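A visit to the Plarnard collection hall

Bollisness opened its Plarnard site to visitors in March, and I went along with a small group from our trade circle. We mostly work in laundry and textile handling, so the part of the day we had signed up for was the clothes folding. The company collects examples of people doing ordinary tasks through robot arms, and those examples are then used to train a learning system. It does no training at Plarnard. The recordings go to another office, and the hall is only there to produce them.

Getting there is easy enough. The bus from Eritz stops at the gate, and the walk to reception takes 4 minutes. We signed in, left our coats in a locker room and were given badges. The tour started at ten with a short talk in the canteen, which covered the history of the building at more length than it needed to. It used to be a seed store, and the floor still slopes towards the old loading doors.

The hall holds 23 stations. Each has a pair of arms, a work surface and an operator, who moves the arms with a pair of hand controls. The operator does the task, the arms copy the movement, and everything is stored: the positions of the joints, the opening of the grippers and the view from the small cameras at the wrists. One run from start to finish is called an episode. An operator on clothes is expected to finish 50 good episodes in a shift, and we were told that most people need a couple of weeks before they get near that.

The software that runs the stations is called Mak. It was written in house and looks plain, with a list of tasks on the left and a big button for keep or discard. Every episode has to be marked one way or the other before the next can begin. I asked what counts as a discard. A dropped garment does not, so long as the operator picks it up again, as the system is meant to see how to recover from a slip. A long pause does, and so does a collision between the two arms.

Clothes are one of the slower tasks. A rigid box sits the same way each time it is put down, but a shirt never does, and the first job is usually to find a part worth holding. The wall coverings and table coverings can be changed over between batches, so that the learning system does not come to depend on one background.
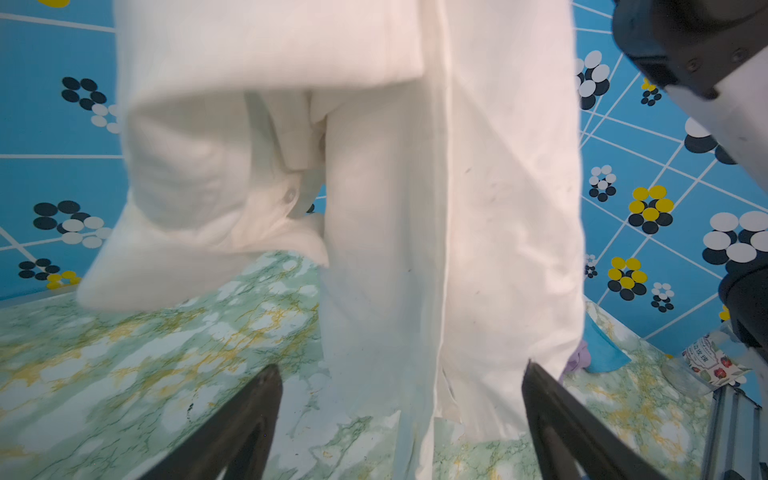
Operators are taught to lift, look and then decide. Going straight for a collar or a cuff makes for a quick episode when it works, but the reviewers prefer a steady lift, as the wrist camera then gets a fuller look at the cloth. Long sleeves are the usual cause of trouble. They fold back on themselves or hang in front of the part the operator wants.

We were allowed to try the controls at a practice station after the coffee break. I managed to pinch a tea towel at the third attempt and then let go of it by mistake. There is no feeling of touch in the handles, so you judge everything by eye, and it is hard to tell how far the tips are from the table. One of our group who sews for a living did far better than the rest of us.

Reviewing takes place upstairs, in a room with blinds. Two reviewers look at each clothes episode at double speed and add written labels for the stages: reach, grasp, lift, lay down, smooth. They can also send an episode back with a note. The reviewers told us that light garments take longest to label, because the moment of the grasp is hard to pick out where the fabric is all one colour. 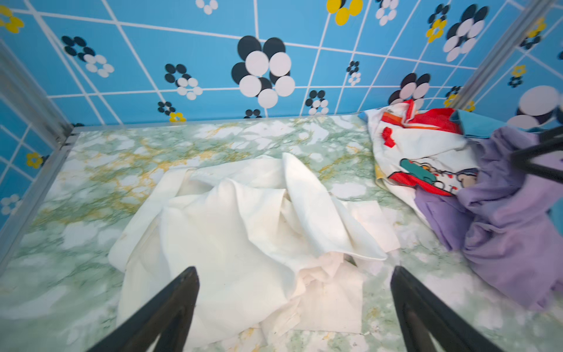

Wrist camera view from a clothes task, with a white garment between the gripper fingers and the heap of other clothes to the right.

The question session ran for 90 minutes, with sandwiches. Several people wanted to know when a trained system would be able to fold a mixed load from a hospital laundry, and the answer was that the company would not give a date. The present work is limited to household clothes. Sheets and duvet covers are too big for the stations, and the larger frames needed for them have not been ordered.

I would have liked to see the trained system at work, even on something simple, but that was not part of the visit. There was also little said about how many episodes are thrown away. For anyone in our line who wants to go, the site takes groups twice a year and bookings are made through the Bollisness front desk. Wear flat shoes – the stairs to the review room are steep – and bring your own lunch if you do not eat cheese.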